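Home | Set-up | Recording | Upload | Support
2 min read

4.2 Recording cloth episodes

1. Lay the garment on a mat or other flat surface. Dark trousers are fine on a light mat.
2. Check that the three screws on the front plate are tight.
3. Open the fingers fully, then press Record.
4. Close on a single layer of cloth, lift, fold and release. Press Stop.

Note: Keep each episode under 13 seconds. Longer ones are split on upload and lose their task name. 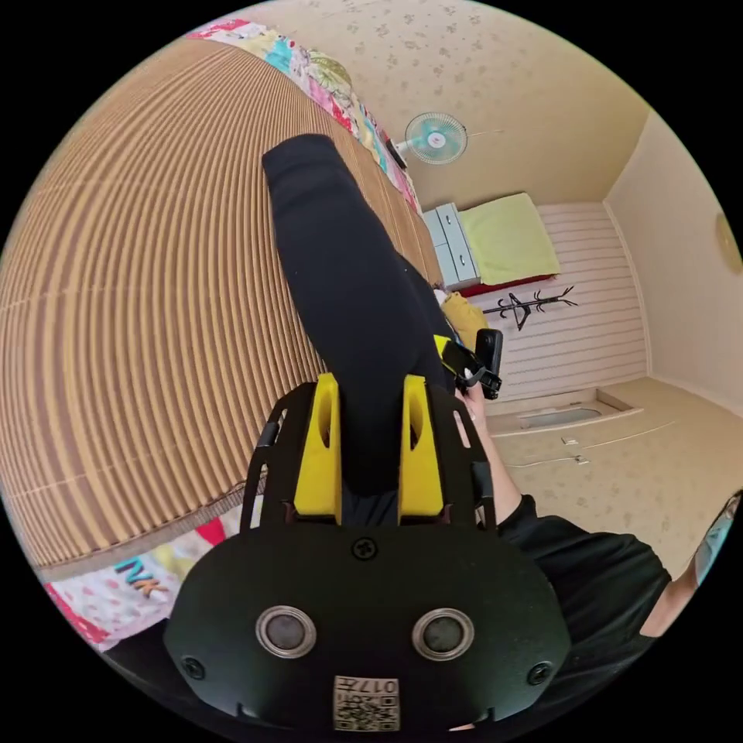 5. Move the garment to a new starting position before the next episode. After 7 episodes, change the garment or the room.
6. Enter the task name exactly as it is in the Pormont list. Folding and flattening are separate tasks.

Caution: Do not wipe the lenses with the garment. Use the cloth supplied.

A Sakivach training set for one task needs 2,000 accepted episodes, or 3,000 if more than one operator is recording. Failed grasps count if the operator tries again before pressing Stop.

Diroso Support, attn. Ambros Strebel | © Diroso | Back to top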